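The Night Bus to Clotham

The bus left Ukis at twenty to midnight and it was already full of onions.

I should say that I love this bus. I have loved it since I was nine, when my aunt put me on it with a boiled egg and a label pinned to my coat, and I loved it that night as well, onions and all! They were in nets, in the aisle, on the back seat, and one net had a seat belt round it. The driver took my fare, gave me a 5 back in the softest note I have ever held, and told me to climb.

So I climbed. I found a window seat next to a woman who was knitting something long and green by the light of the emergency exit sign.

"Clotham?" she said.

"Clotham," I said.

"For the bells?"

Of course for the bells! There was no other reason to go to Clotham in June. Once a year they ring the whole lot from one in the morning until the bakers open, and people come over the hills from Huerta and up the river from Dalora, and they stand in the square with their mouths open like baby birds. My aunt had heard them every summer of her life except the last one. I had her scarf on. I had her boiled egg as well, or one like it, wrapped in a page of the Ukis paper.

We went up through the pines with the windows down. Oh, that smell! Pine and diesel and onion, and every so often a gust of cold from somewhere with water in it. The man in front of us was asleep before the first bend. Two boys were playing cards on top of a net and cheating each other beautifully. At the quarry the driver stopped, got out, looked at the moon for a bit, and got back in.

"He always does that," said the knitting woman, and turned her work round.

I ate half the egg. I thought about my aunt, who said the big bell had a crack in it that you could only hear if you had been crying, and I thought I would probably manage that.
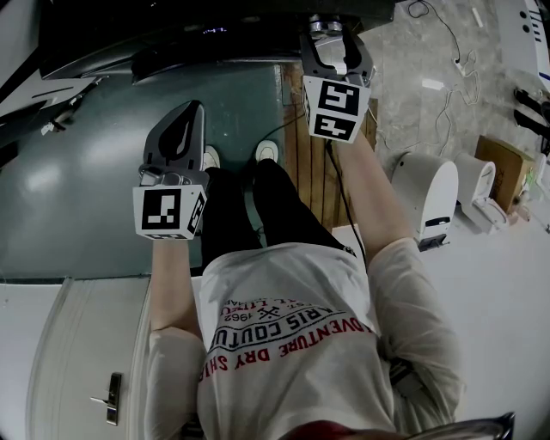

The crack was in the middle bell, came a voice from across the aisle, and it had nothing to do with crying, you only had to stand by the fish shop. The big bell was as sound as the day they hung it. Whoever had told me otherwise had been standing in the wrong place.

I hadn't known I was talking out loud.

"My aunt always stood by the fountain," I said.

Then she got the echo off the town hall, said the voice, and that would account for it. A lovely echo, mind. People had got engaged in that echo.

The knitting woman said she had been by the fountain herself one year and it was the big bell, no question. One of the boys said his grandad had been up the tower with a torch and there were 100 cracks, all over, little ones. The other boy said his grandad was a liar, and laid down an ace he had been sitting on since Ukis.

After that everybody was awake. The man in front turned round and said that in Huerta they had 3,000 people and one bell, and it was perfect, and it was the dullest sound in the world. Somebody at the back began to hum the middle bell, then somebody else came in underneath with the big one, and the driver beat time on the wheel with the flat of his hand. I didn't know the tune had a tune! I had only ever heard about it in a kitchen, from someone doing it with a spoon on a pan lid.

I did the small bell. I did it the way she did it, slightly too fast.

We came over the top and there was Clotham, all its lamps lit, the river running round the back of it like a dropped ribbon. The driver switched off the engine and let us roll. It was eight minutes to one. The nets shifted, the knitting woman put her needles away in her sleeve, and I gave the other half of the egg to the boy who was losing.

"Fountain or fish shop?" she asked me.

I wound the scarf round twice and stood up before we had stopped.

"Fountain first," I said.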